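Home | Diary | Garden | Walks | Contact

Search this diary
Enter keywords Go

Tue 3 September

Getting the accounts straight, and the last of the plums
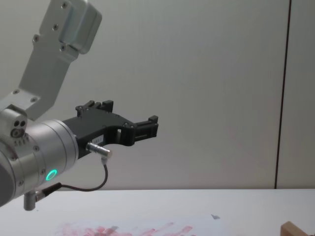 White table, pale wall.

Woke before the alarm and could not get back to sleep, so I got up and made a start on the household accounts, which I had been putting off since April. I keep them in a green ledger, one page to a month, and five pages were blank apart from the headings. The receipts were in an envelope in the kitchen drawer. Some had faded so badly that I had to hold them up to the window to read them.

The water bill was the worst of it. The meter reading in April was 2,077 and the one on the last bill was 3,065, which cannot be right for one person and a small garden, even in a dry summer. I went out in my slippers and read the meter myself, lying on my side with a flashlight. It took me a while to wipe the dirt off the glass. The company has read a 2 as a 3. I wrote down the correct figure, then called and waited 23 minutes to be told that a corrected bill will come by mail in ten working days. The woman on the line was polite enough. I asked her to read the number back to me and she did.

After that the rest went quickly. Groceries are up, gas is down a little, and I have spent more on seed than I would have guessed. I found a receipt from the hardware store in Brurkau for hinges I have no memory of buying. They are not in the shed. I looked in the cellar as well and found the good trowel, so that was not wasted time.

Toast and an egg at eleven, late for me.

In the afternoon I picked what was left on the plum tree. The wasps have had the top branches and I left those alone. The lower ones filled the enamel bowl and half a bucket. A good many were split from Saturday's rain, and I cut those up for the pan right away and set the sound ones on newspaper in the back room. The tree has done well considering how hard I cut it back. I was told at the time that I would get no fruit for two years, and I have had two crops off it since.

Mimoza Delić came by at three to return the preserving kettle and stayed to help pit. We did not talk much for the first hour. Then she told me her sister has sold the house at Pruvska, finally, to a couple from the coast who want to keep bees. Mimoza is sorry about it and also relieved. The roof there has needed work for as long as I have known her, and every winter she was the one who drove out to look at the buckets. She brought me a box of canning jars from the cellar, the old kind with wire clips. The rubber rings have perished but the glass is sound. I have soaked them in the sink with soda and will see about new rings on Thursday.

She took home a bag of plums and the rest of the corn bread.

I made the jam by the same recipe as last year, a little less sugar, with the juice of one lemon. It was slow to set. I had the saucer in the freezer and tested it four times before it would wrinkle — I think the split fruit had taken up too much water. In the end I let it boil another ten minutes and it came right. Seven jars and a bit over, which I put in a cup for breakfast. The stove is a mess, and there is a brown ring on the counter that I will have to go at with a paste in the morning.

Turned on the radio at six and caught the end of a talk about canals. Missed the weather.

Read 60 pages of the Tiwari book after supper. It is still on the grandfather's childhood, and I am not sure the author knows how much of it there is. The chapter on the flood is good. I marked the part where they carry the piano up the stairs and then cannot get it down again, because my uncle had the same trouble with a wardrobe and in the end they sawed it in half on the landing.

My knee is sore from kneeling at the meter. Put the brace on.

To do tomorrow: label the jars. Mail the form to the water company, with a copy for the ledger. Ask at the hardware store about the hinges. Bring in the onions if it stays dry — they have been lying on the bed long enough and the tops are brown. The Tririer bus times change this week too, and I need to find the new timetable before my dentist appointment.

Lights out at ten thirty.

Filed under: Diary, Kitchen, Household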